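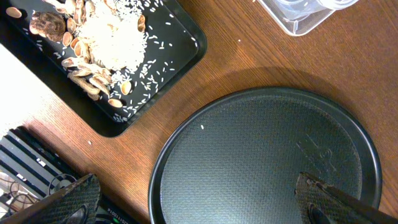 The black tray on a wood tabletop, with rice and nut shells.

Flollix Black Snack Tray, rectangular

Okay, I have to talk about this tray, because it's the thing in the shop I use the most at home and I've never given it a proper page. It's a plain black rectangle with rounded corners and a raised rim that runs all the way around. You put it on the table, you put a bowl of nuts next to it, and all the mess goes in the tray. My family goes through pistachios and peanuts like you would not believe, and before this I was finding bits of shell in the couch in April from a bag we opened at New Year's.

I keep 2 of them at home. One lives on the coffee table and the other is in the kitchen for what I call dry jobs (picking over rice, sorting beans, shelling peanuts for the birds, that kind of thing).

Why black? I get this question a lot, usually from people who already own white everything. Pale stuff shows up on it so well! White rice on a black tray is easy to look over, and if there's a tiny stone or a bit of husk in there I've got a decent chance of spotting it before it gets to the pot. Peanut shells and pistachio shells stand out too, so you can pick out the one nut you dropped in with the empties. Walnut shells are darker and don't show up as much, I'll give you that, but they're big enough that you're not going to miss one.

The finish is glossy. I like glossy because rice slides off it when you tip the tray, and it wipes clean with a damp cloth in no time. The flip side is fingerprints. If you carry it in with buttery hands you will see every one of them, and you'll want to buff it with a dry towel before company comes over. If that kind of thing drives you up the wall, get the Gindalance tray further down this page, it has a matte surface and hides everything.

About the rim. It's enough to stop grains rolling off when you nudge the tray, and it's enough to hold a good heap of shells. It is a tray though, so if you pour a big mound of rice right up against one side, some of it is going to end up along the edge and you'll be chasing it with your fingertip. I pour in the middle and spread it out with the side of my hand. My kids pour wherever they like and I sweep later.

Things I use mine for, besides shells: sorting buttons, holding seed packets and loose seeds when I'm planting up starts, catching the glitter (most of it) from birthday card day, and keeping jigsaw edge pieces away from the rest. One customer wrote in to say she uses hers under her pepper grinder and another one uses it for fly tying. I love getting those emails, please keep them coming.

Care

Hand wash in warm soapy water, rinse, dry with a soft towel. I don't put mine in the dishwasher. I did it once with an older one and the shine went cloudy in one corner, so that one now holds keys. Skip the scouring pads, and don't use it as a cutting board. Walnut shells can be scratchy, so tip them out instead of dragging them across the bottom. Keep it off the stove and out of the oven and microwave. If nut oil leaves a film, a drop of dish soap on a wet cloth takes it right off.

Shipping and returns

Trays go out within 3 working days, wrapped in paper with a card sleeve. They nest, so if you order more than one they'll come stacked in the same box with tissue between them. If yours shows up scratched, send me a photo and I'll put another in the mail, you don't have to ship the bad one back. Otherwise you've got 23 days to change your mind, as long as it hasn't been used. I can't take back a tray that smells like peanuts!

Goes well with

Gindalance matte tray. Same sort of job, duller surface, and slightly heavier in the hand. Better if you hate fingerprints, not as nice for rice because the grains cling a bit.

Sunetti nut bowl. Deep, with a wide foot so it doesn't tip when somebody reaches across. I put the full bowl on one side and the tray on the other and people work out what to do by themselves.

Đoàn table brush. Small, soft bristles, gets grains out of the corners of the tray and off the tabletop too. If you have a wood table with any grain to it you'll be glad of the brush.

Questions I get

Can I serve food on it? I put out crackers and dry snacks on mine. For anything wet or saucy I'd use a dish on top of the tray, the rim isn't made to hold liquid and you'd slosh it walking across the room.

Will it scratch my table? Mine sits straight on a wood top and I haven't had any trouble, but check there isn't grit or a stray piece of shell under it before you slide it. I lift mine.

Does it come in other colors? Just black for now. I asked for a dark green and I'm still waiting to hear.

Is there a lid? No, sorry. I throw a dish towel over it if I get called away in the middle of sorting.

How many do I need for a party? For a card night at our place, with roughly 11 people, I put out both of mine and empty them once partway through. One is plenty for a family in front of a movie.

Can you do a bulk price? Yep, for restaurants and bars especially. Use the contact form, tell me how many and where they're going, and I'll get back to you by the next morning.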